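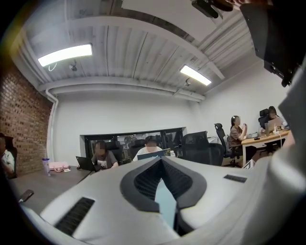
Otness Recipe Card Transcriptions

Typed copies of handwritten recipe cards from home kitchens in and near Otness, with one plain text file per card and a table that ties the files together. The cards were lent by families, scanned, typed up and given back. Scans are not part of this release.

Maintainer: Kulap Pongsiri
Last updated: Monday, February 4, 2019

What's in the folder

cards/ holds the transcriptions, named by box and card number (for example, box3_014.txt).
index.csv has one row per card.
units.csv lists old or local measures and what we took them to mean.
notes.txt has remarks on single cards that didn't fit anywhere else.

The cards came in 6 boxes. Box 5 is mixed: it holds cards from two households in Clundside that were stored together for years, and we could not always tell which card belonged to which kitchen. Those rows have "unsure" in the household column.

Columns in index.csv

card_id: matches the file name without the ending
household: a letter code, never a family name
title: as written on the card, misspellings kept
dish_type: bread, soup, pickle, sweet, main, other
language: en, th, vi or mixed
hands: how many different handwritings are on the card
stains: yes or no, meaning whether a stain hides any words

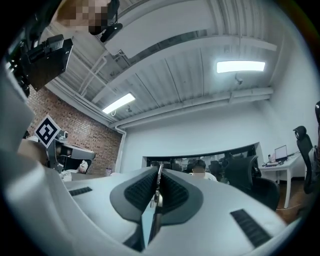

How the cards were typed

Each card was typed by one person and checked against the scan by a second. Mihret Fikre typed most of the English cards. Tươi Tôn did the Vietnamese ones, and Boonsong Limsakul did the Thai ones and checked the mixed cards. Line breaks follow the card. Words we could not read are marked [?]. Words crossed out by the writer are kept between tildes, as in ~lard~ butter.

We did not fix amounts, even when they look wrong. Card box2_031 asks for 50 cloves in a pickle brine. It clearly says 50, and the family says to use five.

Oven settings are left as written. "Slow," "quick" and "bread heat" are all in there, and units.csv does not try to turn them into degrees.

Known problems

The dish_type column was filled in late and by different people. Dumplings turn up under both "main" and "other."
Nearly 50 cards have no title. Their title field is blank, so sort on card_id if your software drops empty rows.
The Thai files were first saved in an older encoding. They are now UTF-8, but please report any broken characters.
Box 4 has 2 cards with the same recipe in the same handwriting. Both are kept. 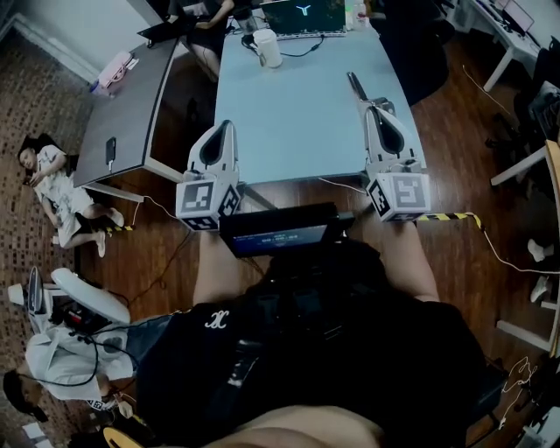 Using the files

You may copy, print and cook from these files, and use them in class or in your own research. Please credit the collection by name. Do not try to work out which family a household code stands for. Some cards mention children or illnesses, and we left first names out of those.

None of the recipes have been tested by us. The canning and pickling cards in particular are old, and should not be followed without checking a current guide.

Corrections

Send the card_id, the line as it stands and the line as you think it should read to Kanokwan Jitpraphai. Corrections are gone through in a batch each July and listed in notes.txt.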